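Notebook, April – Husar gripper kit on trial, second entry
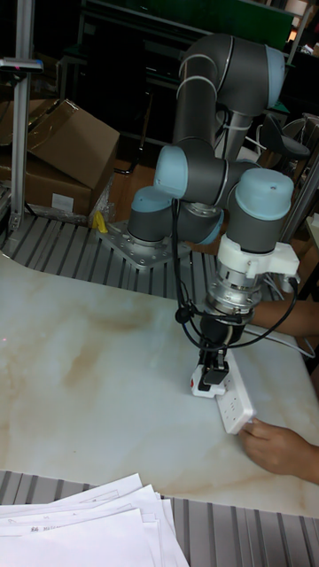

Power strip job, morning

Started at 9:40 with the white power strip, the one with the little red switch at the end. Keyvan Fallahi wanted a part that isn't a nice square block, and I'm glad he did, this was fun! The strip goes down diagonally on the table, one of us keeps a hand on the far end, and the two fingers come down at the switch end.

27 tries before lunch, 4 misses. All four came from the same approach height, so I brought it down 7 mm and wrote the new value on the sheet. After that, clean closes to the end of the batch. Very pleased with how softly the fingers settle – I had expected much more of a snap.

Kit notes

Setup from the Getport package took 139 minutes, and a good part of that was me hunting for the right screws for the flange. The adapter bracket fits well. The quick guide is short and readable, but page 4 has the connector order backward (told Becerra, they are sending a corrected page).

Cables: I'd like the loops at the wrist shorter. They hang close to the flange and I don't trust them on a full wrist turn. Will try two clips.

Still open

– Does the kit price include the spare fingers? Asia is asking.
– Repeat the batch with nobody holding the strip. Needs a stop or a strip of grippy mat.
– Try pressing the switch with one fingertip, slow speed first. I really want to see this one.
– Save the program under a new name before changing anything, Keyvan!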